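Where do you keep dried pasta when there's no cupboard for it?
Asked by Kenza Zerouali in Kitchen Storage
2,144 views

We love pasta in this house and I keep buying more shapes! Trouble is, the kitchen is tiny and I've got one freestanding shelf with chrome poles for all of it. Boxes of rigatoni are easy enough, but the long spaghetti packets slide about and fall over. Does anyone have a neat way of storing both?

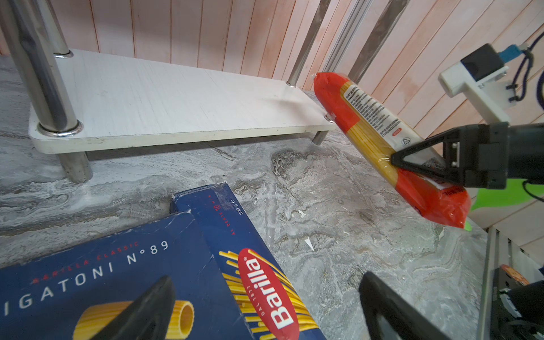

I'd rather not drill into the wall, and I'd love to keep the cooking times handy somehow.

Soledad Navarrete
Oh, I had such fun sorting mine out! Lay the spaghetti flat along the back of the lowest shelf and stand the boxes in front like a little fence – nothing rolls off. For anything you decant, cut the cooking time off the packet and tape it to the jar. I've got 15 jars now and I still get a kick out of seeing them all lined up.
3 people found this helpful

Mohcine Soliman
tall jar

Lahcen Amrani
Tall jar works, but measure your spaghetti first! Mine stuck out of the top and the lid wouldn't go on. A magazine file on its side is brilliant for unopened packets too.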